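Water softener: worth it at 13 grains?

penora_valley
Posted 2/15/21
We moved to the Penora side of the county in August and the water is hard. Test strip says 13 grains per gallon. The shower door is white again two days after I clean it and the dishwasher leaves spots on everything. I have two quotes. One is $3,920 installed for a Zerus unit, the other is $3,000 for a Thorlacius. Both are sized for a family of four. Is the extra $920 buying me anything?

hostovwell
Get a real test before you buy. Strips are fine for a guess, but they won't tell you about iron, and iron changes what you need. The county lab does it cheap. If you're on a well, do it twice, a few weeks apart.

brinetank
Both quotes are high. The tank and resin are close to the same on most of these, and what you pay for is the valve and the labor. I put mine in myself in one afternoon. You need a bypass, a drain line and an outlet. If your house already has a loop in the garage, it's easy.

hostovwell
Easy if you have the loop. Without one you're cutting into the main, and some towns want a permit for that. I wouldn't tell someone to do it without knowing what the plumbing looks like.

penora_valley
No loop. The main comes up in a crawl space, so I'm paying for the labor. We're on town water, not a well. I asked the town and they say there's very little iron.

brinetank
Then take the cheaper quote, but ask if the valve is metered. A timer valve regenerates whether you used the water or not, and you go through more salt.

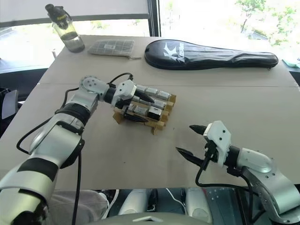 Also ask who stocks parts. Seals wear out on all of them, and waiting two weeks for one is no fun — I've done it.

gradyline
I disagree on going cheap. We had a Thorlacius in the last house and the installer was gone when it started leaking. A dealer who picks up the phone is worth something to me.

hostovwell
That's the installer, though. Get the labor warranty in writing from either one.

penora_valley
Thanks. The $3,000 one is metered, I just checked. I'll call them both about the warranty.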